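Ticket 1549 - bucket elevator leg, motor trips on restart
Status: open, waiting on parts
Site: Prerent, north leg
Opened: May 2022

Problem as reported: head drive motor on the north leg kicks the overload when restarted with grain in the boot. Starts fine empty. Runs fine once its up to speed. Trips on the third or fourth try if you keep hitting the button, so please stop hitting the button.

Equipment: Vokley gear reducer, 3 phase motor, V-belt drive, soft starter in the MCC room. Overload relay was swapped last fall, no paperwork on what it was set to before.

Log

Entry 1. Checked incoming voltage at the disconnect. One leg reads 237 with motor off, other two higher. Not great. Called the power company, they want a load reading before sending anyone. Will get one next time it's running.

Entry 2. Pulled belt guard. Belts glazed, two of them bottomed out in the sheave. Retensioned for now. Belts are not the trip but they are not helping. New matched set on order from Trimuner, do not let them send singles again.

Entry 3. Empty start, no trip. Amps came down where they should. Let it run 3 minutes, shut off, restarted, fine. Loaded start, tripped before the belt got moving. Reset. Boot cleaned out by hand, started right up.

Entry 4. Meggered motor from the starter, good to ground on all three. Windings balanced. Motor is not the problem, pls don't order a motor.

Entry 5. Backstop turns free in the right direction and holds in the other. Head bearings quiet. Reducer oil level OK, color dark, change it while we're down. 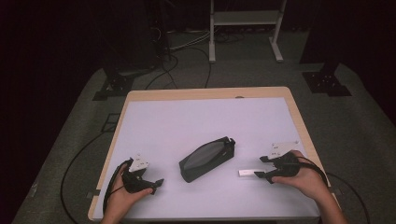
Zippered pencil case on the table, a gripper in each hand.

Entry 6. Got into the soft starter menu. Starting current limit way low, ramp set long. Motor sits there and cooks trying to pull a full boot. Somebody set it up for a fan. Raised the limit one step, shortened ramp. Loaded start took two tries, second one went. Better, still not right.

Entry 7. Talked to Ebrahimi, they did the original panel. They say overload class is wrong for this leg too and are sending the correct relay. Hours meter reads 2000 even, wrote it on the door.

Entry 8. Voltage under load: low leg sags more than the other two. Found the lug on that phase loose at the disconnect, discolored. Locked out, cleaned, retorqued. Insulation behind it is brittle, needs a new end on it. Rechecked, legs much closer now. Did not retry a loaded start, no grain avalable on that side.

Still to do
- relay from Ebrahimi, install and set to nameplate
- belts, full set
- recut and reterminate that one conductor
- reducer oil
- loaded start with amp clamp on all three legs, write numbers here

Until this is closed: clean the boot before restarting. One try, then call. Do not turn the overload dial up to get thru the shift.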